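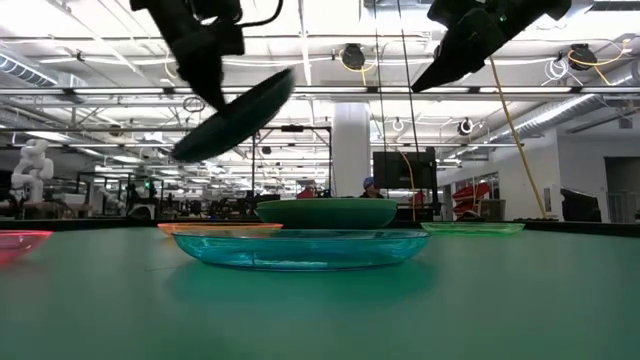
# Chapter 6: Shared Workcells and the Rules That Govern Them

Two robot arms that reach over the same table must be treated, for the purposes of safety, as one machine. This principle is simple to state and is often missed in practice. Each arm arrives with its own manual, its own stop circuit, and its own declared limits, and it is natural to assume that two compliant arms will make a compliant cell. They may not. The space between them belongs to neither manual, and the integrator who joins them takes on the duty of assessing it.

This chapter deals with the written rules for such cells: how the hazards are identified, how limits are set and recorded, and how the cell is kept in the condition in which it was approved. Chapter 5 covered the single arm behind a fixed guard. Readers who have not yet worked through the section on stop categories should do so first, as the terms are used here without further definition.

## 6.1 The scope of an assessment

A risk assessment begins with the task. In a dish-handling cell, the task may be as plain as lifting a plate and setting it down again, but the assessment must cover everything the arms could do while under power, including motions that no program calls for. It must also cover the object being held. A plate carried at an angle can slip, and the place where it may land is part of the hazard zone even if the arm itself cannot reach it.

The assessment should name, at a minimum:

- the full reach of each arm, with the tool and the largest permitted object fitted
- the volume that both arms can enter
- the routes of all cables, both on the arms and above the table
- the positions where a person may stand, pass, or lean in during normal work
- the effect of a loss of power while an object is raised

The last two items are the ones most often left incomplete. Large open workspaces change from week to week, and a walkway that was clear in March may later hold a bench.

## 6.2 Setting limits

Once the hazards are listed, limits are placed on speed, force, and position. A limit is valid only when it has been measured on the finished cell with its own tools in place. Values copied from a data sheet are a starting point.

Consider the training cell at Ostivwood, to which this book will return several times. The facility set a top speed of 430 millimeters per second for any motion inside the shared volume. The figure was entered in the controller of each arm and then confirmed by test. During acceptance, the cell completed 3,516 transfers. In 3,327 of these, both arms stayed within every limit from start to finish. The remaining transfers were logged as deviations, although no contact had taken place and no dish had been dropped.

The treatment of those deviations is instructive. A record of limits exceeded without harm is still a record of limits exceeded, and the assessor declined to approve the cell until each one had been traced to a cause. Most came from a single fault in the timing between the two controllers, supplied by Vato and Belhaj, which had been configured by separate teams.

## 6.3 Control of changes

An approved cell remains approved only as long as it matches its file. Replacing a gripper finger with one of a different shape is a change. So is moving the table, adding a cable, or introducing a heavier bowl. The Kirnent checklist, reproduced in Appendix C, contains 37 items and is to be completed before power is restored after any such change.

Small changes cause particular difficulty. They are made quickly, often by the people who know the cell best, and they seldom appear in the file – a clamp is shifted, a cord is tied back, a test object is borrowed from another bench. Good practice is to keep the change sheet at the cell itself and to require an entry before work resumes. The person who made the change signs the entry, and a second person checks it.

## 6.4 Terms used in this chapter

**Shared volume.** The space that can be entered by any part of more than one arm, including the tool and the object held.

**Deviation.** Any motion outside a recorded limit, whether or not it leads to contact.

**Cell file.** The assessment, test results, and change sheets for one cell, kept together and available to anyone who works there.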